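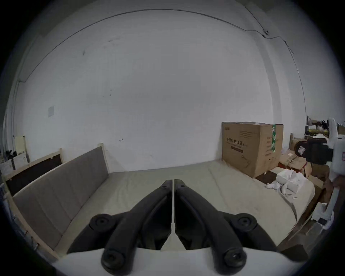

I have a long-standing grudge against furniture that claims to be two pieces of furniture. Daybeds are the worst of the lot. The store tells you it's a sofa, your guests are told it's a bed, and everybody's lower back finds out separately. So when my cousin Iman Mahrous got rid of hers and offered it to me for 50 dollars, I said I'd think about it, and I meant no. Then the spare room sat there through March with nothing to sleep on and I caved. It's in now, low to the ground, with a beige mattress and a tall padded headboard in a gray-brown fabric with a light wood border around it. I'll admit the headboard is better looking than I wanted it to be. The faint seams running up and down break it into panels, so it doesn't read as one big slab. You can still see the screws or bolt heads low down on the frame, and Iman says there are little caps for those somewhere. I have heard that about a lot of furniture.

What I don't buy is the idea that a headboard makes a room "finished." I read three blog posts this week saying so. One of them wanted me to spend 299 dollars on a padded one from Trarico to go behind a bed that already had a wall behind it. A wall is free! You put a pillow on it.

And the wall is the real problem in my spare room. White paint looks great for one afternoon and then it records everything. Mine has scuffs and specks all over, and a thin dark cable that swoops across the top in a big arc, like somebody started hanging lights and got called away. My friend Jytte says to paint the cable white. I think a painted cable looks like a cable you were ashamed of. Jurčo on the corner sells clip-on cable covers in packs of 4, and I may go that way, but I'd need a lot of packs, and the corners never line up on those things.

Then there's the stuff against the wall behind the headboard. A dark board with a light wood edge, a yellow panel, a white box with a black spiky thing on top of it. Every organizing book would have me ask whether I need them. I don't need them. I also don't know where they'd go, and the books get very quiet on that point.

So, the sleeping. I did one full night on it Monday to be fair. It's firm. Fine on my back, not great on my side, and getting up from that low takes some planning if your knees are like mine. My mother is 76 and she's due to visit, so I'm pricing a thicker mattress. There goes the 50-dollar bed.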